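Flultutari Forum > Grippers and End Tools > Care and setup

Thread: Jaw pads and pivot pins on a hand-held gripper, my full routine (long!)

banham_bench
Posted Sat 3 April

Right, I promised in the Ernach thread that I'd write this up properly, so get yourself a brew. I've been looking after hand-held grippers for a while now and I still get a silly amount of pleasure out of one that closes square and stays square. Chopsticks are my favourite thing to try them on, because they're thin and smooth and any slop in the jaws shows up straight away.

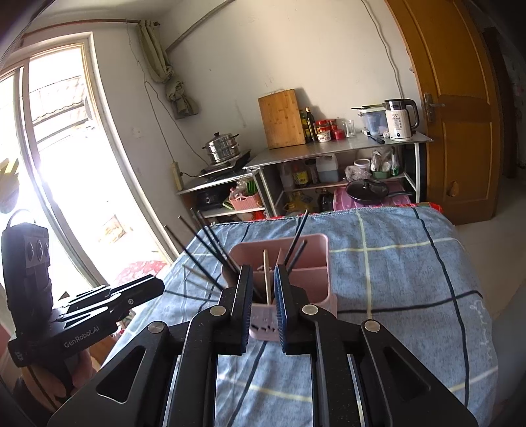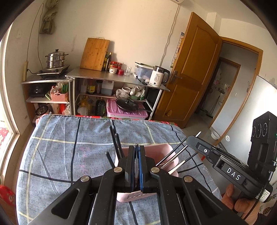
So, the routine. Pads first. I wipe them with a barely damp cloth at the start of every session and again if I've been anywhere near cooking oil. No solvents! I ruined a lovely pair with label remover and they went like old chewing gum. Once they're clean I run a thumb along each one from bottom to top, feeling for a shiny patch or a lifted corner. A shiny patch I'll put up with for a bit. A lifted corner means the pad comes off that day.

Then the pivots. Hold one jaw still and wiggle the other front to back (open and close tells you very little). If there's any click, find out which pin it's coming from before you touch a screwdriver. I put a fingertip across each joint in turn and you can feel the guilty one.

Last thing, I shut the jaws gently on a strip of thin paper and pull. It should drag the same at the tips as it does lower down. If it slides out easily at the top, the jaws are toeing out and you'll be dropping chopsticks all afternoon.

I swap pads every 1,000 grips, needed or not. I keep a tally in a notebook like a complete nerd.

----

kerslake_kev
Lovely write-up, and the fingertip trick is going straight into my routine. But I have to disagree on swapping at 1,000. I've got a pair that went well past that and still passed your paper test. You're throwing away good rubber!

----

ohm_sweet_ohm
Depends what you're picking up, surely? Mine spend their lives on mugs and sponges and barely wear at all. Metal cutlery chews them to bits. I once had a pair go in 227 grips on forks. I was heartbroken, they were new on that morning.

----

banham_bench
@ohm_sweet_ohm forks are evil. Fair point though, I should have said that my number is for mixed kitchen stuff.

@kerslake_kev maybe I am a bit quick to bin them. What I don't like is when one pad is fresh and the other is tired, the stick rolls towards the worn side as you lift. So whatever number you pick, change both together.

----

kerslake_kev
Both together, yes, no argument from me there.

----

tin_lid
New here, hello! Do you oil the pivots? Mine squeak.

----

banham_bench
Hello and welcome! I don't, on mine. Oil creeps down on to the pads and then you're chasing slips for a week. I use a tiny smear of dry lube on the end of a cocktail stick, work the jaws 60 times, and wipe off whatever comes out.

----

marrowfat
I oil mine and always have. One drop of light machine oil per pin, kitchen roll round the jaws while it settles, left overnight. Never had it reach the pads. Dry lube made mine gritty within a month, so I wouldn't tell a beginner that oil is a no.

----

ohm_sweet_ohm
Gritty how? Was there flour about? I had that on the Kerslake bench and it was flour.

----

marrowfat
...there may have been flour about.

----

kerslake_kev
Haha. Still, check what the maker says before either of them, tin_lid. Some joints have a plastic sleeve and certain oils make it swell.

----

tin_lid
Thank you all! Checked, and mine does have sleeves, so dry lube it is. Gave it the 60 squeezes and the squeak has gone from the left side. Right side still chirps a little bit but only when opening.

----

banham_bench
Oh brilliant! If it's only on opening, have a look at the return spring before you add more lube. On one of mine the end of the spring had crept out of its seat and was rubbing on the plate – took me 9 evenings to find it, and then ten seconds with a pair of tweezers to put right.

----

tin_lid
It was the spring!! Pushed it back in and it's silent now. Pads next, I've got a lifted corner. Do you warm the old glue first or just peel?

----

marrowfat
Peel slowly from the bottom end, then rub the leftover glue off with your thumb. Takes a while but it does come.

----

banham_bench
What marrowfat said, and let the new pair sit overnight with the jaws lightly closed. I'm doing a fresh set myself in May and I'll put the tally up in this thread for Kev to argue with.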